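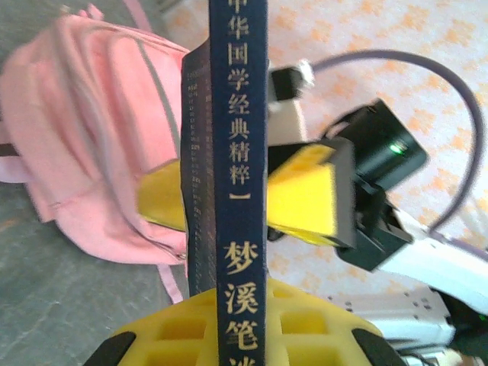

Brarkance School of Bodywork
Certificate in Therapeutic Bodywork, Year One
Unit 11: The Intake Interview and the Neck and Shoulder Session

Lecturer: Defne Değirmenci
Clinic supervisor: Ayman Metwally
Issued Aug 13, 2026

Purpose of the unit

Students entering the supervised clinic at Clustunham are expected to conduct a full intake interview, agree on the aims of a session with the client, and carry out a basic neck and shoulder sequence on the table. This handout accompanies the lecture and should be read before the first practical. It does not replace the clinic manual, which takes precedence wherever the two differ.

Students who missed Unit 10 (draping and table setup) may attend the lecture but may not take part in the practical until the draping check has been signed.

1. The intake interview

The interview takes place with both parties seated and the client fully clothed. The student should sit at the same height as the client and slightly to one side. The written form is completed by the client first; the student then reads it through in silence before asking anything.

The following must be established before any hands-on work begins:

Current complaints, in the client's own words
Medication, including blood thinners and pain relief taken that day
Recent injury, surgery, fever or infection
Pregnancy
Areas the client does not wish to have touched
Previous experience of bodywork, and how it was received

Open questions are preferred at the start. "What brings you in today?" will usually produce more than "Where does it hurt?" Closed questions have their place later in the interview, when a particular point must be settled. Leading questions are to be avoided throughout. A client who is asked whether the pain is worse in the mornings will often agree out of politeness.

Students must not offer a diagnosis. Phrases such as "this sounds like a pinched nerve" are outside the scope of practice and will be marked as a serious error in the clinic assessment. Where a client describes numbness, sudden weakness in an arm, chest pain, dizziness or a severe headache of recent onset, the session does not proceed and the supervisor is called.

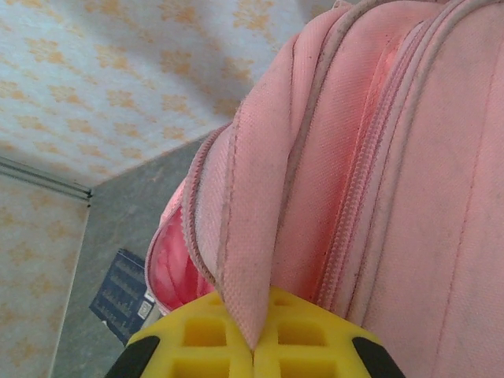

Consent is sought twice: once at the close of the interview, when the plan for the session is stated aloud, and again on the table before the first contact. It may be withdrawn at any time. Students sometimes treat the second request as a formality, and clients notice. It should be asked as a real question, with time left for an answer.

2. Observing posture

A short standing observation follows the interview. The client stands in ordinary clothing with shoes removed, and the student looks from the front, the side and the back. Observations are recorded in neutral terms. "Right shoulder higher than left" is acceptable; "bad posture" is not.

Caution is advised in drawing conclusions. Small differences between the two sides of the body are common among people who have no complaint of any kind, and the link between posture and pain is weaker than was formerly taught. The observation is useful chiefly as a baseline for the student's own notes and as an opening for conversation.

The client may then be asked to turn the head slowly to each side, to lift both arms, and to roll the shoulders. The student does not assist or guide the movement. Any discomfort is noted with the direction in which it occurred. 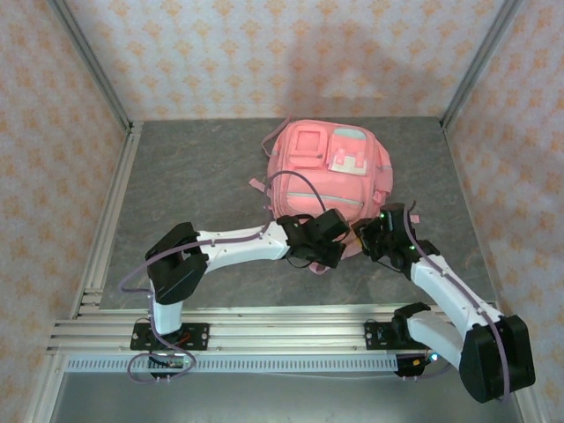 Daily habits belong in the history as much as old injuries do. The client should be asked about sleeping position, desk work, driving, childcare and anything regularly carried. General questions about carrying tend to get general answers, so it helps to have the client show the bag itself and put it on as usual. A backpack such as the pink one lying front side up on the gray tabletop has a carry strap looping from one upper corner, and many people will pick up a bag of that type by such a strap, or hang it from one shoulder, without considering it worth mentioning. The student records what the client does and how long the habit has continued. Advice on changing it may be offered at the end of the session if the client asks.

3. The neck and shoulder sequence

The sequence as taught at this school takes 18 minutes and is given with the client lying face up. Students should have practiced it on at least two classmates before the clinic.

Settling. Seated at the head of the table, the student rests both hands under the client's shoulders and waits for several breaths. No technique is applied.

Upper trapezius. Slow compression with the heel of the hand, one side at a time, moving from the base of the neck toward the point of the shoulder. Pressure is increased on the client's out-breath and held steady on the in-breath.

Back of the neck. Fingertip contact on both sides of the spine, never on it. The movement is upward and ends at the base of the skull, where the weight of the head is allowed to rest on the fingertips.

Shoulder release. The arm is supported at the elbow and wrist and moved through a small, comfortable range. If the client begins to help, the student pauses – a light remark such as "let me have the weight of it" is generally enough.

Closing. The hands return to their starting position. The end of the session is announced quietly, and the client is given time to sit up unaided.

Contact with the front of the neck is not part of this sequence and is not permitted in Year One.

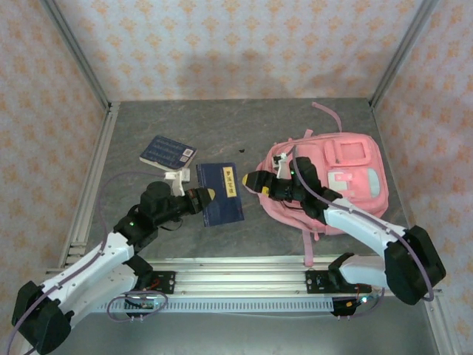 Page 12

4. Working with the breath

Breath is used here as a guide to timing and pressure. Students are not qualified to lead breathwork as a practice in its own right and should not instruct clients to breathe rapidly, to hold the breath, or to breathe in any way that feels forced. An invitation to notice the breath is sufficient.

Changes in the client's breathing are among the most reliable signs available to the practitioner. A held breath usually means that the pressure is too great or has arrived too quickly. The student should ease off first and ask second.

The student's own breathing also deserves attention. Those who hold their breath while concentrating tend to stiffen in the wrists and press with the thumbs, and the supervisor will point this out where necessary.

5. Session notes

Notes are written the same day, in ink, and signed by the student and the supervisor. They should state what the client reported, what was observed, what was done, and how the client responded. Opinions about the client's character or emotional state are left out. Corrections are made with a single line through the error and the student's initials.

Arrangements for the practical

Students work in pairs. Yu-na Ok will supervise the first group and Tae-yang Sun the second. Loose clothing should be worn, nails kept short, and rings and watches removed. Each student brings two clean sheets and a face cradle cover.

Questions about the clinic schedule should be sent to Ritu Mittal in the program office. Requests to change groups must be made in writing before the practical.

Reading for the next unit: clinic manual, chapter 13, on side-lying positions and the use of bolsters.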